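Ticket: Mugo cell, open day demo, two-arm block transfer
Status: Open (monitoring)
Priority: High until the visit, then normal
Site: Zendport, demo hall
Reported by: Front desk, on behalf of the demo crew

Summary

The two-arm cell stops partway through the block transfer. The controller shows "grip not confirmed" and both arms hold position until somebody clears the message on the pendant. We have visitors from Fokevov in August and the public open day the same week, and the transfer is the first thing people see when they come in. Need it to run through the morning without a person standing at the pendant.

Setup at time of report

Two arms, one blue table. Cardboard box on one side, white tray on the other. Patterned blocks move between the two. Wrist camera on the near arm feeds the big monitor so visitors can follow from behind the rope. Motion is run by Clona, cycle limit set to 20 per session. No changes to the arm firmware before the fault first showed up.

Log

First entry. Ran a session at 9:40 a.m. with the settings as found. Stopped on cycle 2. Cleared, restarted, stopped again later in the same session. The message was the same both times and came from the near arm. The far arm finished its own move and waited, as it should.

Checked the easy things. Emergency stop loop fine. Air is not used on this cell. Cable at the wrist seated, connector clicked in. Swapped the wrist cable for the spare anyway and got the same stop.

Read back the grip settings. Confirm timeout was 115 ms. The setup sheet for this cell says 2000 ms. Asked who changed it. It looks like the short value came in with a profile copied from the bench unit, which has bare fingers and closes on hard parts. The Mugo fingers are padded and taped, and they take longer to settle after they close. The controller gives up before the reading is steady.

Set timeout back to 2000 ms, saved the profile under the cell name, and removed the bench profile from the pendant menu so it can't be picked by mistake.

Ran a full session. No stops on grip. Had one pause on the camera feed, where the monitor froze while the arms kept going. Logged that separately. It doesn't affect motion.

Second session, run with the monitor on and the rope up the way it will be for visitors. Took a still from the wrist camera while both arms were at work.

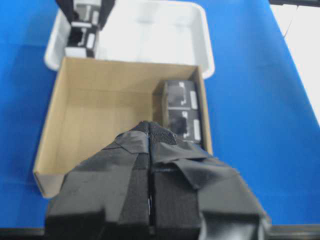 Lucinda Crenshaw

Notes on the still. Near gripper is over the cardboard box with its fingers almost closed. Two blocks are in the box against the right wall. The other gripper is at the tray with a block. This is the part of the routine where it used to stop.

There is a loose flap of tape on the right finger of the near gripper. I don't think it has anything to do with the grip message, but I want it fixed before the visit. If the tape catches on a block or on the cardboard, we could get a false reading, and then we'd be back in this ticket looking for a settings problem. Retape it with the arm powered down. Leave the hook-and-loop patch near the tips alone unless it's coming off too.

The picture on the monitor is a bit soft on the blocks. Visitors can follow it fine. For the Fokevov people, who asked about reading the patterns, we should not promise that this feed is what the software uses for that. Ask Clona support what they want us to say.

Box position: the box and the tray sit very close together. Before the next session, put corner marks on the table for both so whoever opens up in the morning can set them back in the same place. Use tape that comes off clean.

Reply from demo crew, 3:15 p.m.

Thanks. Can we leave the cycle limit at 20? The host needs time to talk between sessions and a longer run makes people drift over to the coffee.

Reply

Yes, leave it. The limit isn't related to the fault.

Reply from demo crew

One more. If it does stop with people watching, what do we do?

Reply

Read the message first. If it says "grip not confirmed," press Hold, wait for both arms to show idle, then Clear, then Resume. Don't reach over the rope to move a block. If it shows anything else, press Hold and call me. The host can go on to the next station while we look at it. If it stops twice in one session, end the session and write down the cycle number.

Remaining before close

Retape right finger, near gripper
Corner marks for box and tray
Print the stop steps and put them by the pendant
Answer from Clona on the camera question
One full session with the host talking, start to finish

Leaving this open until the open day is over. Camera feed freeze stays in its own ticket.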